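Accept all cookies | Manage preferences
We use cookies to improve this service. By continuing to browse you agree to their use.

Planning and Budgeting for Hand-held Grippers and Workstation Equipment: Frequently Asked Questions

Zaltthorpe Equipment Office – guidance for departments and partner sites
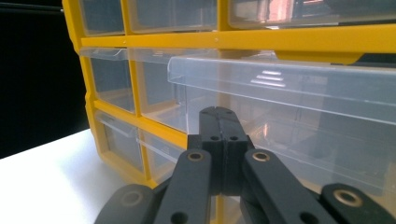 Hand-held gripper in front of a parts cabinet with one drawer pulled partway out.

Print this page | E-mail this page

This page answers the questions most often received from departments preparing a request for hand-held grippers, robot arms or the furniture and small items that go with them. It applies to requests from Zaltthorpe and from the partner sites at Mimurville and Fillutham. It was last reviewed on 16/07/2022.

Before you apply

Who may submit a request?

Any head of section may submit a request. Project leads may prepare the paperwork, but the form must carry the signature of the head of section whose budget will meet the running costs. Requests from Mimurville and Fillutham follow the same route and are considered together with those from Zaltthorpe.

When is the closing date?

The annual round closes at the end of June. Requests received after that date are held over to the following round unless they concern the replacement of equipment that has failed in service. Small purchases, as defined below, may be made at any time of year.

What counts as a small purchase?

A small purchase is any single order with a total value of up to 200 pounds, including delivery and tax. It may be approved within the section. Orders may not be divided in order to fall below this limit. Where several sections need the same item, they are asked to combine their orders.

What happens above that amount?

Orders above 200 and up to 1,000 pounds require one written quotation and the approval of the Equipment Office. Orders above 1,000 pounds must be submitted in the annual round, with comparable written quotations from at least two suppliers.

Choosing the equipment

Should we ask for hand-held grippers or a robot arm?

The Office will ask what the section intends to do in the first year. Sections that plan mainly to record people carrying out tasks by hand are usually advised to begin with hand-held grippers, and to apply for an arm once the list of tasks has settled. Sections that need to run trials on an arm from the outset should say so plainly and describe the trials. Both types of equipment may appear on one form, but each must be costed separately.

Do the fingers on the hand-held gripper need to match those on the arm?

Where recordings made with one are to be used with the other, yes. Applicants should obtain written confirmation from the supplier that fingers of the same shape and length can be fitted to both. A number of past requests had to be returned because the two had been quoted by different firms without any check that the parts were compatible.

May we print the plastic parts ourselves?

Sections with access to a suitable printer may do so. The request should then cover material, metal bushings, screws and the staff time needed for assembly. Staff time is regularly left out and must be included, even where no transfer of funds is involved. Printed parts should be made in sets, with at least one complete spare set for every gripper in use.

What should be included for cameras?

Include the camera, its mount, the cable or memory card, and a spare of whichever of these is most likely to wear out. The form has a separate line for data storage. Please do not enter storage under "Sundries".

Tables, cabinets and other items

Can we claim for the objects used in the tasks?

Yes. Drawers, boxes, containers and similar household or workshop items are treated as equipment for the purpose of the scheme, provided they are listed individually. Small-parts cabinets with clear plastic drawers are a common choice for opening and closing tasks, and sections are encouraged to ask for more than one pattern. Handles, rims and drawer depths differ a good deal between makers – a gripper that suits one cabinet may be awkward with another.

Do we need to fix the cabinet to the table?

This depends on the task and should be decided before quotations are requested. If the cabinet is to be fixed, add clamps or brackets to the list, and confirm that the table may be drilled. Tables on loan from the central store may not be drilled under any circumstances.

How much table space should be planned for each station?

There is no set figure. The plan attached to the form should show the cabinet or other object with its drawers fully open, the position of the person using the gripper and the route of any cables. Plans which show the drawers closed will be returned for correction.

Is lighting covered?

Lamps and stands may be included. Applicants working with clear plastic or other shiny surfaces should consider how reflections will be dealt with, and may request diffusers or blinds under the same heading.

Running costs

What should we set aside for repairs?

Sections are asked to enter 9 per cent of the purchase price each year for hand-held grippers and fittings. Fingers, bushings and pivots should be regarded as wearing parts. A higher figure may be entered for robot arms where the supplier's service agreement requires it, and a copy of the agreement should be attached.

How long is the equipment expected to last?

For accounting purposes, all items bought under the scheme are written off over four years. Equipment still in good order after that time may be kept by the section, but it will no longer be covered by the repairs fund.

Is there any equipment we can borrow first?

Yes. The Brynjólfsdóttir loan store holds a limited stock of hand-held grippers, cabinets and table clamps. Loans are for up to nine weeks and may be renewed once if there is no waiting list. Borrowing does not affect a section's position in the annual round – a short report on the loan may be attached in support of a request.

Decisions and enquiries

How are requests ranked?

Requests are read against the stated use, the completeness of the costing and the possibility of sharing between sections. Low cost alone is not a ground for approval. Where two sections have asked for similar equipment, the Office may propose a joint purchase and will write to both before reaching a decision.

Can an approved list be changed?

Items may be exchanged for others of equal or lower value with the written agreement of the Office. A change from hand-held grippers to an arm, or the reverse, is treated as a new request.

Whom should we contact?

Enquiries should be addressed to Halldóra Bergmann, Equipment Office, Zaltthorpe, quoting the section name and, where one has been issued, the request number. Enquiries about loans should be sent directly to the loan store.

Print this page | E-mail this page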